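Ticket 958 – Apple fabric sagging and marble top film, craft booth
Opened 9/20/06
Product: Trilberg booth kit, three walls, with Zeder marble-look cover
Status: open, waiting on reply

Hi again! I wrote in under ticket 379 back in March when the first roll of apple fabric got here creased, and you folks were great about it, so I'm hoping for the same luck. The booth is up, the pens are out, and I love how it looks. I do have two problems though.

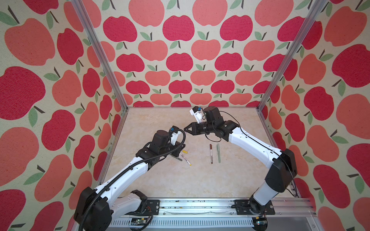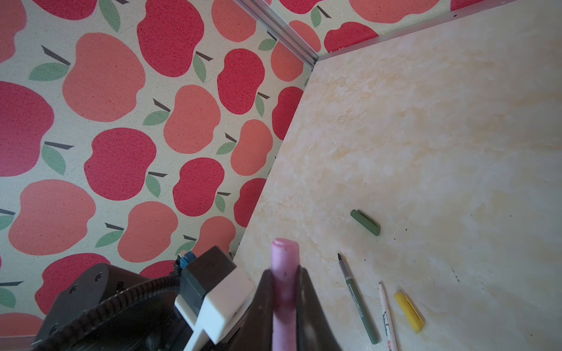

Apple print walls and marbled top, both views. The brown marker and the green pen are in the first one, the pink one is in the second.

Problem one is the fabric. When the heating kicks on in the evening the back wall goes slack (I can push a finger into it and it stays pushed) and by morning it's tight again. The side walls hardly move at all. I put it up with the Prorka clips that came in the bag, starting from the middle and working out like the sheet says.

Problem two is ink. The green pen wipes off the top fine with a damp cloth, but the brown marker leaves a faint shadow if I let it sit overnight. It's only a smudge, and you have to get your nose right down to it – but I know it's there!

What I've tried so far:
Took the back wall down and clipped it again, twice. Better for a day, then slack.
Swapped the back clips with the ones from the left side. No change.
Dish soap on the smudge. Nothing.
Bednárik surface cleaner, left on five minutes. Lighter, still there.
Plain white eraser. Worked a little, but I quit before I rubbed a dull spot into the marbling.

Update, next morning: turned the heat down overnight and the wall stayed flat. So it's the warmth, I guess? I'd rather not freeze all winter over a piece of fabric.

Questions for you: is there a stiffer clip than the 191, and will it fit the same rail? And is rubbing alcohol safe on the cover, or will it take the pattern off too? I have a 500 ml bottle sitting right here and I haven't opened it yet.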